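# The Umari Graduation Gown and Hood Set

We have been making gowns for colleges long enough to know that most of the people who wear one will do so for a single afternoon, usually in warm weather, usually with a family waiting outside and a lunch booked for one o'clock. The Umari was designed with that afternoon in mind. It is our lightest full-length gown, cut generously through the shoulder so that it goes over a suit jacket or a summer dress without any tugging, and it has been the set most of our smaller colleges come back for, year after year, which pleases us no end.

The cloth is a matt polyester and viscose blend with a soft handle and a bit of weight at the hem, so it hangs nicely on a breezy lawn. We tried a shinier fabric some years ago and it looked rather like a hairdresser's cape in the photographs, so back it went. The yoke is fluted by machine and finished by hand, and the sleeves come in two shapes: the pointed bachelor's sleeve, and the longer closed sleeve that many places prefer for a master's degree. If your college has its own pattern, do send us an old gown (even a tatty one will do) and we'll match it as closely as we can.

## What comes in the set

- One full-length gown with front zip and button loop
- One hood, lined in your college colours
- One mortarboard with tassel, or a soft bonnet if you'd rather
- A zipped garment bag with a name card pocket

Hoods are where most of the questions come in, so a few words about those. We keep lining silks in 219 shades, and the chances are good that yours is among them. Two-colour linings with a chevron or an edging ribbon are no trouble at all and don't cost extra on orders of 300 sets or more. For smaller orders there is a modest making charge, and we'll always tell you what it is before anything gets cut.

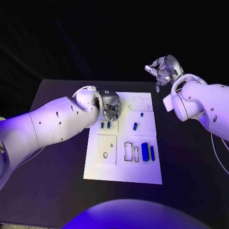 Please do ask for a swatch card before you settle on a shade, too. Screens are dreadful liars when it comes to maroon, and we would much sooner post you a little envelope of silk than have a whole cohort turn up in something closer to plum. Cards are free, and you needn't send them back.

## Sizes and fitting

Gowns are sized by height, with a wider cut available at every length. You'll need each student's height in the shoes they plan to wear, and a head measurement taken just above the ears. Our order sheet has room for notes, and we do read them! Wheelchair users can have a gown shortened at the back and left full at the front, which sits far more comfortably, and there's no charge for that.

## Matching pieces

The **Hamham** is our robe for presidents, chairs and chief marshals, with velvet facings and room for embroidered arms on both sides. It is made to measure and takes a good deal longer, so if you have an inauguration coming up, please get in touch as soon as the date is fixed. The **Herrera** is a heavier gown for teaching staff who process every year and want something to last, and the **Dranero** is a plain stole for student speakers and guests.

## Hire or buy

Either is fine by us. Hired sets arrive pressed, boxed in alphabetical order, and are collected four days after your ceremony. Our hire stock runs to more than 2000 gowns, but July is always very full indeed, and it's wise to book in the winter if that is your month.

Bought sets can be sponged clean or taken to any good dry cleaner. Hang them somewhere airy the night before, run a cool iron over the sleeves through a cotton cloth, and keep the hood flat in its tissue until it's wanted.

Prices depend on the number of sets and the lining you choose. Use the quote form with your ceremony month and a rough headcount, and we'll write back with a full price, carriage included.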